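How to sort out the junk drawer (and everything that migrated there)

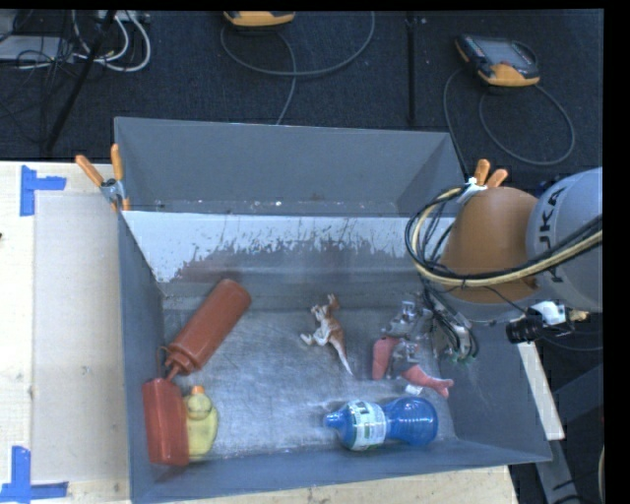

Gray bin on the table, odds and ends in the bottom.

Did this in June in the kitchen at Norkville, took one evening. Started at 7, done before bed. You can do it faster if you don't stop to read old takeout menus.

What you need: a big bin or a dishpan, two grocery bags, a marker, masking tape, a damp rag.

1. Empty the drawer. All of it. Don't pick through it in place, you'll just push stuff to the back again.

2. Wipe the drawer out. Crumbs, staples, that sticky patch in the corner. Warm water and a drop of dish soap is fine. Leave it open to dry while you sort.

3. First pass – trash only. Dead pens, dried-up glue, expired coupons, twist ties past the first ten. Dont think too hard. One bag for trash, one for giveaway.

4. Batteries get their own jar. Tape over the ends of the 9-volts. Check with your town about drop-off, ours goes to the hardware store on Rostandale.

5. Second pass – send things home. Toys to the toy shelf, kitchen stuff back to the kitchen cabinets, screws to the garage. If it has a home it doesnt live in the drawer.

6. Keys. Try every one. Anything that opens nothing goes in an envelope with the date on it. Toss in six months.

7. What's left is the real drawer. Scissors, tape, tape measure, a flashlight, one pad of paper, matches. Mine came to 26 things, down from 151. Yes I counted, that was the whole point of the exercise.

8. Dividers. Cut down cereal boxes work. Measure the inside height first – I cut mine too tall and had to redo teh lot.

9. Label the front edge of each section with masking tape. Looks ugly, works.

Yanling Jiang wrote in to say she does a two-minute check on trash night. Good idea, stealing it.

Next up: under the sink. Bring gloves.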